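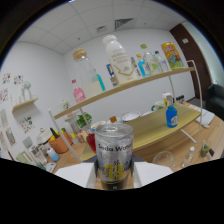 Lata de água com gás, prateleira expositora ao fundo

Fórum > Bebidas e Carbonatação > Água gaseificada
Tópico: Perda de gás ao servir: lata x sifão x garrafa

ponel_b escreveu:
Abro o tópico para separar uma discussão que estava misturada no outro, sobre xaropes. A questão é a retenção de CO2 entre a abertura do recipiente e o primeiro gole. Uso lata em casa e garrafa retornável no trabalho, e a diferença no copo é maior do que a diferença de rótulo explicaria.
Condições: lata gelada de um dia para o outro, na prateleira de baixo da geladeira. Copo à temperatura ambiente. Despejo direto, sem inclinar. Resultado: espuma grossa no início, bolha fraca depois de poucos minutos. Com a garrafa, mesmo procedimento, a efervescência dura mais.
Alguém mediu isso com algum rigor?

seok74 escreveu:
Copo à temperatura ambiente já invalida a comparação. A solubilidade do CO2 cai com o aumento da temperatura e a parede do copo aquece justamente a camada onde há mais nucleação. Refaça com copo gelado nos dois casos.
Segundo ponto: inclinar. Despejo vertical em copo alto equivale a agitar a bebida.

k_swati escreveu:
Concordo com o seok74 sobre a temperatura, discordo sobre a inclinação. Para água pura o efeito existe, mas é menor do que em cerveja, que tem proteína para sustentar a espuma. Na água a bolha estoura na superfície e o que se vê como "espuma" some logo. Não é bom indicador de perda total.
O que pesa mais é a superfície interna do copo. Risco, resíduo de detergente, fibra de pano de prato: tudo isso é ponto de nucleação. Enxágue com água quente, deixe escorrer de boca para baixo e não seque por dentro.
Kulsoom Swati

ponel_b escreveu:
Seco com pano, sim. Pano de algodão velho, aliás. Vou repetir sem secar.
E plástico? No trabalho só há copo descartável.

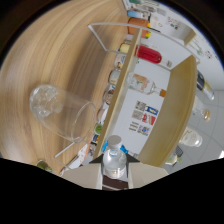 Pergunto porque a superfície hidrofóbica deveria segurar mais bolha na parede, e é o que observo: fica tudo coberto de bolhas pequenas que só se soltam quando mexo o copo. Não sei se isso retarda ou acelera a perda.

fikico escreveu:
Acelera. Ângulo de contato maior facilita a formação de bolha na parede. A bolha presa já é gás fora de solução; soltar ou não é detalhe.
Para quem quer medir: balança de precisão, copo tarado, leitura a intervalos fixos. A massa perdida é CO2 mais evaporação. Faça um branco com água sem gás à mesma temperatura e desconte.

akgate escreveu:
A balança de cozinha não resolve. Água com gás comercial tem alguns gramas de CO2 por litro; num copo, a perda em poucos minutos é fração de grama. Com resolução de 1 g você mede ruído. Além disso, copo gelado condensa umidade do ar por fora e ganha massa durante o ensaio. Já vi gente concluir que a bebida "absorveu gás".

fikico escreveu:
Não falei em balança de cozinha, falei em precisão. A condensação se contorna com recipiente externo isolado.

akgate escreveu:
Contorna em parte. O vapor também condensa no isolante se a vedação for ruim. Continuo achando que titulação com hidróxido de sódio é o caminho, desde que se desconte a alcalinidade da própria água.

k_swati escreveu:
Estamos saindo do assunto. O ponel_b quer servir um copo de água, não publicar.
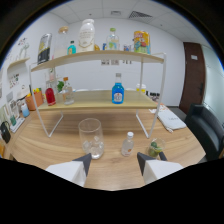
GELO E LIMÃO

oranuch_p escreveu:
Aproveitando, a pergunta que ficou sem resposta no tópico antigo: gelo antes ou depois? Sirvo água com gás e limão todo dia e a ordem muda bastante o resultado.
Gelo recém-saído do congelador tem superfície rugosa e seca. Despejar água com gás em cima provoca uma descarga violenta. Faço assim:
gelo no copo, um pouco de água sem gás, mexer, escorrer tudo;
água com gás pela parede, copo inclinado;
limão por último, sem espremer dentro.
Com 3 cubos grandes perde-se menos que com gelo picado.
Oranuch Petchrat

seok74 escreveu:
O enxágue do gelo funciona, uso há anos. Sobre o limão: a polpa é nucleação pura. O ácido tem papel secundário, salvo em água com muito bicarbonato, onde ele libera CO2 adicional e engana quem avalia no olho.

akgate escreveu:
Discordo do "secundário". Águas com bicarbonato alto são comuns. Leia o rótulo antes de generalizar.

seok74 escreveu:
Por isso escrevi "salvo".

ponel_b escreveu:
Repeti com copo gelado, enxaguado e escorrido, despejo inclinado. A lata melhorou bastante. Ainda abaixo da garrafa, mas agora a diferença é pequena e pode ser a carbonatação de origem. Vou testar o gelo enxaguado com as 2 embalagens e posto aqui.

fikico escreveu:
Use o mesmo volume de água nos dois copos. No primeiro post você não informou.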